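Keep the parts in bins
By Adalberto Frota

Every small repair shop I have worked in had a junk drawer, and every one of them defended it. The argument is always that the people who use the drawer know what is in it. I made that argument myself for years. I was wrong, and I think most shops that still say it are wrong too.

When I started at Gistisus we fixed door locks, vending machines and a few laundry controllers. Parts came off a job and went on the bench, and at the end of the day they got swept into whatever box was nearest. Petro Stelmakh ran the bench then. He could find a part in that mess faster than I could find it in a catalog, and so for a long time the mess looked like it worked.

Then Petro went out for a knee operation in February and I had to find a 12-volt solenoid for a customer who was standing at the counter. I found 3 that looked right. One was open circuit. Two were 24-volt. The customer left, and I ordered a part that we already had, as Petro told me over the phone that evening.

What I would argue for is cheap and dull. Buy plastic bins, all the same kind, low enough that you can see to the bottom. Put one kind of part in each. Solenoids go with solenoids and boards go with boards, even when they came out of the same machine. Leave a tray in the middle of the table for the job you are on, and line it with plain paper. A dropped screw shows up on white paper.

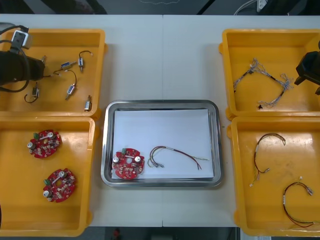
Photo: Nadiia Fedoruk

The color of the bins matters less than people think. Ours are yellow, and red boards are easy to pick out against that, but I would have bought green if green had been on sale. Being able to look down and see what you have is the part worth paying for. A label on a closed lid tells you what somebody meant to put in there.

Ming-te Chou, who shared our bench for 7 years, disagrees with me on sorting by type. He sorts by machine, so everything from one lock stays together until the lock is back on its door. For a job in progress I think he has a point, and I let the tray do that work. For spares it falls apart. You end up looking through ten boxes for one coil.

The other complaint is about space. Open bins take up table, and table is what a small shop has least of. We gave up a shelf of old manuals for ours and I have missed the manuals twice.

Wires are still a problem. Leads on loose coils catch on each other, and a bin of them can turn into one lump if you fill it up. Keep a few in the bin and the rest in bags underneath.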